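Moulded plastic housewares

Moulded plastic housewares are household goods formed by shaping heated plastic in or around a mould. The category takes in storage tubs, drawer inserts, drinking vessels, buckets, dish racks and the internal parts of small appliances. Most are made from polypropylene, polyethylene or polystyrene, with ABS used where a stiffer part is wanted.

Manufacture

Injection moulding is the most common process. Plastic pellets are melted in a heated barrel and forced under pressure into a closed steel mould, where the part cools before being ejected. Hollow goods such as bottles are usually blow moulded, and large tanks and bins are often rotationally moulded.

Walls are kept thin to save material and shorten cooling time. Stiffness is restored with ribs, which are normally thinner than the wall they support so that sink marks do not show on the outer face. Vertical surfaces are given a slight slope, called draft, of 2 degrees or less on most small parts. Posts and bosses are blended into the surrounding surface with a radius, as a sharp internal corner concentrates stress and may crack.

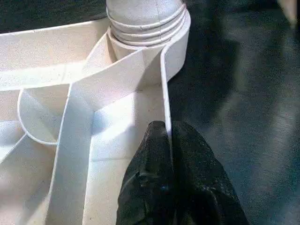 White moulded plastic with thin raised ribs and a ridged cylindrical post.

Surface and colour

A part takes its surface from the mould. Polished steel gives a gloss finish and etched or blasted steel a matte one, which hides scuffs and fingerprints better. Colour is generally added as a concentrate mixed with natural pellets before melting. White parts rely on titanium dioxide and can yellow after long exposure to sunlight.

Drinkware is tapered so that it releases from the mould and, in many designs, so that empty vessels nest. Nesting also lowers freight costs - a carton of stacked tumblers is mostly plastic, while a carton of straight-sided ones is mostly air.

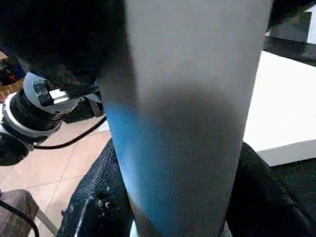
Regional production

The Murham works opened with a single press and at its peak employed 671 people, making tubs and kitchenware for the Clollance label. Its main competitor, Forkero, concentrated on laundry goods. Both were later absorbed by Ruotsalainen, whose final combined catalogue listed 3337 items in 70 colours. Tooling for the older lines was sold or scrapped.

Disposal

Recyclability depends on the resin and on local collection rules. Rigid polypropylene and polyethylene are accepted by many kerbside programs, but polystyrene often is not.

See also
Blow moulding
Polypropylene
Thermoplastic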